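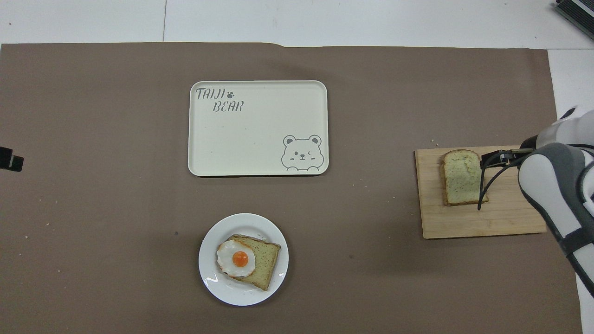 La question de savoir si les machines sont en mesure d'accomplir les tâches ménagères revient dans presque toutes les consultations que je mène auprès des gestionnaires de résidences-services, et elle appelle une réponse plus prudente que celle des brochures commerciales. La préparation d'un petit déjeuner constitue à cet égard un cas d'étude utile, tant l'opération paraît élémentaire à quiconque la pratique chaque matin. Un œuf au plat sur une tranche de pain, une seconde tranche posée sur une planche en bois, les deux doigts noirs d'une pince placés de part et d'autre de celle-ci : l'essentiel de la difficulté tient dans ces quelques centimètres. Le pain est un objet souple, irrégulier, dont la résistance varie d'une tranche à l'autre. Une prise trop ferme l'écrase, une prise trop légère le laisse glisser, et les miettes qui se déposent sur le plan de travail devront bien, à un moment donné, être ramassées par quelqu'un ou par quelque chose.

Il convient de distinguer trois questions que le débat public confond volontiers. La première est celle de la faisabilité : un bras peut-il saisir une tranche de pain ? La réponse est affirmative depuis plusieurs années. La deuxième est celle de la régularité : peut-il le faire tous les jours, avec un pain différent, une assiette déplacée, une lumière changeante ? La troisième est celle de l'utilité : le temps de surveillance, de préparation et de nettoyage demeure-t-il inférieur au temps que la tâche réclame à une personne ? Sur ces deux derniers points, mes observations m'incitent à la réserve.

Au mois de juin, j'ai assisté pendant 2 jours à une série d'essais organisée par la société Ilura dans la cuisine témoin de la résidence Dudás. Le protocole prévoyait 50 essais d'une même séquence : prendre une tranche sur une planche, la transporter, la déposer à plat dans une assiette. J'avais obtenu l'autorisation de consigner les résultats pour mon propre usage, sans autre engagement qu'une relecture par l'équipe technique. Je n'en publierai donc pas le détail, mais je puis rapporter ce qui m'a frappé.

Les échecs francs étaient moins fréquents que je ne l'avais supposé. Les demi-réussites, en revanche, occupaient une place considérable : tranche déposée de biais, angle débordant de l'assiette, croûte marquée par la pression. Un convive ne s'en plaindrait pas. Un logiciel chargé d'enchaîner l'étape suivante s'en accommode beaucoup moins bien, puisqu'un objet légèrement mal orienté modifie toute la suite du geste. Lorsqu'il faut ensuite faire glisser un œuf dont le jaune doit rester entier, l'écart initial se paie immédiatement.

Judit Pintér, qui dirigeait ces essais, m'a fait observer que l'on demande aux machines domestiques une tolérance que l'industrie s'est employée à supprimer. « Dans un atelier, nous choisissons la pièce, le support et l'éclairage. Dans une cuisine, nous ne choisissons rien », m'a-t-elle dit. La remarque mérite d'être retenue. Elle explique en partie pourquoi des gestes réputés nobles, comme l'assemblage de précision, ont été automatisés bien avant des gestes réputés modestes, comme débarrasser une table.

J'ai pu vérifier cette différence chez Grekton, atelier de conditionnement où une cellule automatisée remplit des barquettes rigides. Le jour de ma visite, la ligne en traitait 185 à l'heure sans intervention notable. Les barquettes sont identiques, elles arrivent dans le même sens et le produit qu'elles reçoivent a été calibré en amont. Le responsable de ligne reconnaissait cependant que le moindre changement de format imposait une demi-journée de réglages. Aucune famille n'accepterait pareille contrainte parce qu'elle a acheté une autre marque de pain.

Reste la question des coûts, sur laquelle les chiffres sérieux manquent. Le logiciel de planification Pumlow, que plusieurs de mes interlocuteurs utilisent, propose une estimation du temps économisé par poste. J'ai entrepris de la comparer à mes propres relevés, soit environ 159 minutes de tâches de cuisine observées dans des logements ordinaires. L'exercice est modeste et je n'en tire aucune conclusion générale. Il montre tout de même que la préparation proprement dite occupe une part assez faible de l'ensemble — sortir les ustensiles, essuyer, ranger, jeter, recommencer absorbent le reste. Or ce sont précisément ces opérations diffuses que les démonstrations laissent de côté.

Je ne voudrais pas que cette réserve soit lue comme un refus. Les progrès de la préhension sont réels, et les personnes dont la mobilité des mains est réduite ont un intérêt direct à ce qu'ils se poursuivent. Pour elles, une machine lente qui dépose une tartine de travers rend déjà un service que la comparaison avec une personne valide ne permet pas d'apprécier. Deux résidents rencontrés à Dudás me l'ont exprimé avec fermeté, et j'estime qu'ils ont raison : le critère du temps gagné n'est pas le leur.

Je recommande en conséquence aux gestionnaires qui me consultent de demander à leurs fournisseurs des essais conduits dans leurs propres locaux, avec leur propre vaisselle, et d'exiger que les demi-réussites soient comptées séparément des réussites. Il est également souhaitable que le temps de remise en état du plan de travail figure au procès-verbal. Les entreprises qui acceptent ces conditions sont encore peu nombreuses — Ilura en fait partie, ce dont il faut lui donner acte.

Un second billet traitera du linge, pour lequel les difficultés sont d'un autre ordre. Les lecteurs qui disposent de relevés de temps en établissement peuvent me les adresser par le formulaire de contact, en précisant la nature des tâches et la durée de l'observation.

Billet publié le 7 novembre 2022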